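Mais uma semana, mais uma newsletter, e desta vez começo pelos cavalos mesmo antes do café. Passei o fim de semana inteiro na bancada de Arrieta a ver a primeira jornada do circuito de inverno de concurso completo e ainda tenho as botas cheias de lama à porta de casa (ninguém lá em casa achou graça).

O que me levou lá foi a Trikia, uma égua castanha de nove anos que sigo desde que fazia provas de iniciação. No ensino esteve nervosa, com a cabeça no ar na primeira diagonal, e pensei logo que o fim de semana estava perdido. Depois veio o cross e foi outra égua! Saiu da caixa de partida como se tivesse contas a ajustar, engoliu os 3000 metros do percurso e só hesitou na entrada da água, aquele salto feio com a descida a seguir que já tinha apanhado meia dúzia de conjuntos antes dela. Terminou dentro do tempo e a bancada aplaudiu de pé -- eu incluída, com um chá quente a escorrer-me pela manga.

Quem ganhou, porém, foi o Hikik, e com toda a justiça. É um cavalo baixinho, de pescoço curto, que ao passo não impressiona quem o veja pela primeira vez, mas nos obstáculos tem um sentido de distância que dá gosto. Limpou os saltos no domingo à tarde, com o piso já muito pesado, e a Trikia derrubou uma vara no duplo e acabou em terceiro. Fiquei com pena, claro. Mas um terceiro lugar entre 38 conjuntos, em janeiro, com aquele vento, eu assinava já.

Uma queixa, que também é para isso que aqui estou: o aquecimento. Pôr tanta gente num picadeiro daquele tamanho é pedir sustos, e vi dois toques que podiam ter corrido mal. A organização diz que em maio haverá uma segunda pista de areia. A ver vamos.

Para quem quer ir à próxima jornada, as inscrições abrem na terça-feira, 17 de janeiro, no sítio do costume, e os bilhetes de bancada vendem-se pela Bitbridge. Há 320 lugares cobertos e da última vez voaram, por isso não deixem para a véspera. Levem galochas e uma manta, e cheguem cedo se querem ver o ensino -- o parque de estacionamento de baixo fica um lamaçal a partir das dez.
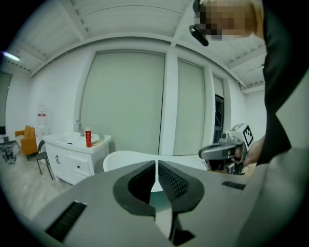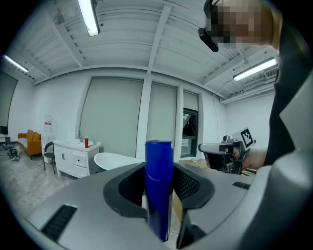
Na primeira foto, uma pessoa de casaco preto, debruçada; na segunda, um cilindro azul-real.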